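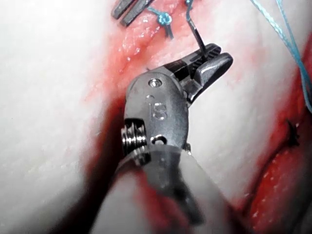

Angharad Morgan wrote in after our April issue to say that she had waited more than 200 days for a letter about her hernia repair, and that when it came it gave her less than two weeks to arrange cover at work and someone to mind the dog. She asked whether other readers in Zudcombe had been through the same, and whether anything was going to change.

Plenty had. We received 312 replies to the short survey that followed, and the commonest complaint was silence. People said they could put up with a long wait if they were told where they stood. Several had rung the booking office at Cinville Hospital and been given a different answer each time. One man had moved house in the meantime and his letter went to the old address, so he was marked as not having replied and went back to his GP to start again.

The hospital has now told us what it plans to do. From 31st July, anyone on the list for a planned operation will get a letter or text every eight weeks, even if there is no date to offer. The message will give the name of the department and a direct number. Patients can also ask to go on a short-notice list if they are able to come in within three days. You will still need to have had your pre-operative check, and these can now be done at the Brivimari health centre as well as at the main site.

Noboru Kikuchi, who runs the booking office, asked us to pass on a few points. Tell them if you change your address or phone number, as the surgery does not always send this on. Tell them about holidays you have already booked – this will not move you down the list. If your symptoms get worse, speak to your GP and not the booking office, which cannot change how urgent a case is.

The booking office is open from nine to four on extension 590. Parking at the day unit is still limited while the lower car park is resurfaced, and the bus from the market square stops outside the main entrance.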